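Safe Working Rules and Logging Practice for a Tabletop Robot Arm
Student project report, Runberg Technical College

1. Why we wrote rules at all

When our group started in February we honestly thought the rules chapter would be the short one. We had a small white arm, two trays and a few colored cubes, and it seemed a bit silly to write a procedure for something that fits on a table top. Our lab handbook (we call it the Hultine handbook, after the building) asks every project to write one anyway, and by the end we were glad of it — most of our lost afternoons came from things a single written line would have prevented.

The handbook's section on shared equipment is aimed at much bigger machines, so we kept its spirit and wrote our own version for an arm that can pinch a finger but won't break one. We named the set of rules Kosix, and the name stuck well enough that it is now on the folder.

2. The close view rule

Our first rule is that no run is judged from the wide view alone. From a distance a cube can look neatly held when the finger has only brushed past it, so each run is saved with a close view as well. Frames with motion blur are kept too, and we do not let anybody tidy them out of the record afterward.
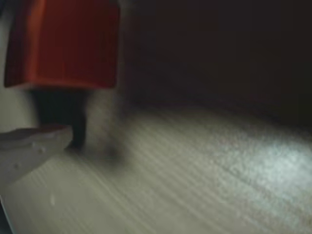

Figure 1. Close view of a gripper finger over the table, with a red block at upper left.

We argued quite a lot about the blurred frames. Two of us wanted to drop them to save space, and the other two felt that a record with holes in it is hard to trust. In the end we followed the Kneževič checklist, a one-page sheet passed down from an earlier class, which says to keep everything and label it. Labeling took one Saturday for the first 1,001 frames, and plenty of snacks!

3. Rules for the table

These are the rules as they hang by the bench, with a few notes for whoever takes over from us.

Step 1. Trays go side by side and touching, teal on the left and orange on the right. If they drift apart, stop and push them back before the next run.

Step 2. Hands stay off the table while the arm has power. Say "clear" out loud, even if you are working alone (you will feel foolish for a day or so and then you won't).

Step 3. Follow the cables with your eyes from one end to the other. Ours run along the outside of the arm, and a loop that hangs too low can catch a tray wall.

Step 4. Write down what is in each tray before the arm moves. In the view below the entry would read "teal, one blue; orange, one orange; gripper empty." 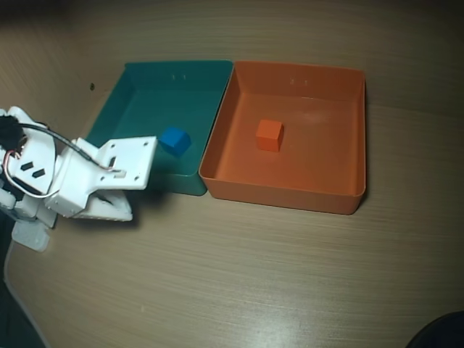
Step 5. Write down the tray contents again when the arm stops, using the same words in the same order. We began with free sentences, and comparing them later was misery, so please use the short form.

Step 6. After 40 runs, take a break and swap the operator. Nobody is at their best on run 60.

4. What counts as an empty tray

This sounds like a small matter, and it gave us more trouble than anything else. An orange cube in an orange tray is easy to miss on a small screen, and so is the soft reflection on the tray floor, which one of us logged as an object more than once. Our rule now is that "empty" may be written only after a second person has looked at the picture at full size.
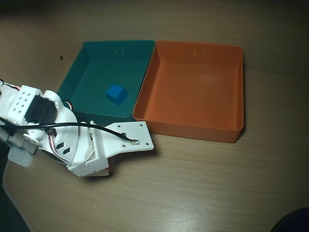
Figure 2. Orange tray logged as empty; blue cube in the teal tray.

We would have liked to test the second-person rule against single checks properly, with the same pictures given to both, but the term ran out on us. The label sheets are in the project folder along with the bench rules, and the next group is very welcome to change the wording wherever it gets in their way.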